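How to Set Up a Zonal Marking Scheme for Defensive Corners
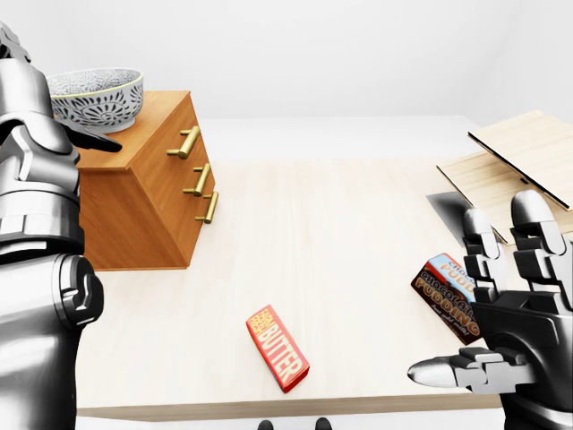 Randi Backlund wrote in after the first version of this page to object that a zonal scheme leaves attackers with a free run at the ball, and that her under-16 side conceded more from corners in the month after switching than in the month before. The objection is fair as far as it goes. Step 4 has been rewritten to deal with the running start, and the training order has changed as well.

Last revised 05/03/2019.

What you need

One goal, a full penalty area, a server who can hit both inswingers and outswingers, and at least 16 outfield players. If you have fewer, drop attackers before defenders. The scheme does not work in training with gaps in it, and players learn the wrong distances.

Step 1. Mark the zones

The scheme uses seven zones. Put a flat disc on the grass for each one. Do not use tall cones, which players trip over when backpedaling.

Zone 1 is level with the near post and one yard off the goal line. Zones 2, 3 and 4 run across the front of the six-yard box: near post, center and far post. Zone 5 is just outside the near corner of the six-yard box. Zones 6 and 7 are near the penalty spot, four yards apart.

The remaining three outfield players are the short-corner defender, the edge-of-area defender and the outlet. They have starting positions but no zone to protect in the air.

Step 2. Assign players by heading ability

Put your best header in zone 3 and your second best in zone 2. Many coaches reverse these. Against a team that serves mainly inswingers to the near post, reversing them is correct.

Zone 1 goes to a player who clears the ball first time with either foot. Height is of little use there. Zone 5 needs someone quick over three yards, as most low or underhit deliveries arrive at that spot.

Zones 6 and 7 are the blockers. They do not have to win headers. See step 4.

Write the assignments down with a backup for each zone. At Tratlow we lost a December cup match in extra time when the zone 2 player went off injured and two substitutes each assumed the other had taken the job. The list now goes on the dressing room wall and a copy stays on the bench.

Step 3. Set the body position

Every player in zones 2, 3 and 4 stands side-on, with the back foot closer to goal. The player should be able to see the kicker and the penalty spot with only a turn of the head. Square-on players cannot jump backward with any force.

Start each player half a yard behind the disc. The first movement is then forward, into the ball. A defender already standing on the disc tends to wait there and jump from a standstill.

Step 4. Slow the runners

This is the part that the earlier version left out. Attackers starting from the edge of the area will reach the six-yard line at close to full speed. The players in zones 6 and 7 must hold a legal position in the path of the two most dangerous runners.

The blocker gets into the path before the run begins, stays upright and keeps the arms down. The blocker may hold a position already taken. Stepping across a runner late is a foul, and a foul here is a penalty kick. Once the runner has gone past, the blocker turns and attacks any second ball.

If the opponent uses three runners, move the edge-of-area defender in to take the third - and accept that a cutback to the edge is now open.

Step 5. Agree on the calls

Three calls are enough.

"Keeper" means the goalkeeper is coming and everyone else protects the space in front of her.
"Away" means the goalkeeper is staying.
"Out" means the ball has been cleared and the line moves up to the penalty spot.

Only the goalkeeper makes the first two. The zone 3 player makes the third.

Step 6. Train it in this order

Walk through the positions with no ball. Then have the server throw the ball into each zone by hand. Then add kicked deliveries with no attackers. Add attackers at jogging pace, then at full pace.

Do not go to full pace in the first session. Vilgot Magnusson at Nistor ran 28 full-pace corners in one evening with a new group and reported that the last ten were worthless, with tired players standing flat on the discs. Two blocks of eight, with a break between them, is a better load.

Common faults

The near-post player drifts toward the short option. Leave short corners to the short-corner defender and one player from zone 5. Zone 1 stays.

Zones 3 and 4 go for the same ball. The player moving forward has priority. The other drops to cover.

The line stays deep after a clearance. Repeat the "out" call in every drill, including those where the first ball is cleared easily.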